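Giving up the car, six months on

We sold the car in April. It was a fourteen-year-old estate with a slow leak in the boot, and the garage at Norell wanted more to get it through its MOT than it was worth. I had meant to replace it straight away. Then a week went by without one, and then a month, and I began keeping a note of what we spent on getting about.

The old car had cost us 3,864 pounds in its last full year. That is insurance, tax, fuel, two tyres, a new exhaust and the parking permit, which had gone up again. I had never added it up before and I didn't enjoy doing it.

Most of what we used it for was short. The big supermarket, the tip, the swimming pool, and my mother's on the far side of Renia. The 39 bus goes past the end of her road, and I must have driven behind it a hundred times without thinking of getting on. It takes longer than the car did, mainly because it goes all the way round by the hospital. I read on it. I've got through more library books this summer than in the two years before.

Shopping took more working out. We tried having it delivered, but the slots we wanted were always gone and I don't like other people choosing my onions. Now one of us walks down with the trolley twice a week and buys less each time. We throw less away as well, though I think that is mostly down to not having a boot to fill.
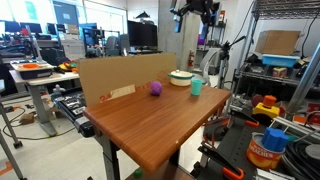 Heavy things are still a nuisance. Compost, paint, cat litter. The hardware shop will deliver if you spend enough, so I save up a list and order it all in one go. For the tip I borrowed a van from the car club, which is run from the yard behind the Väisänen building. You book it on your phone and pay by the hour. The first time I forgot to end the booking and paid for an extra 3 hours while it sat in its bay. I did ring up about it and they were polite and kept the money.

Rain hasn't bothered me as much as I expected. I bought a proper coat. What does bother me is the last bus, which leaves town at twenty to eleven and can't be relied on. We've left two films before the end and got a taxi home from another. I put the taxis in the notebook with everything else.

The one real test was our week in Flurnar, in August. It is 200 miles door to door and the final stretch has no railway. We took two trains and then a country bus that runs morning and afternoon, and we had to pack lightly, which caused an argument about boots. Once we were there we walked or stayed put. I would do it again, but I'd book the seats earlier and take sandwiches – the trolley on the second train had run out of everything except crisps.

I'm not going to say we'll never have another car. My mother isn't getting any younger and the bus company is talking about cutting the evening service on her route. If that happens we will have to look at it again. For now the permit has lapsed, the space outside has a neighbour's camper van in it, and I've asked the council whether we can have a bike hangar at our end of the street. They say the waiting list opens again in the new year.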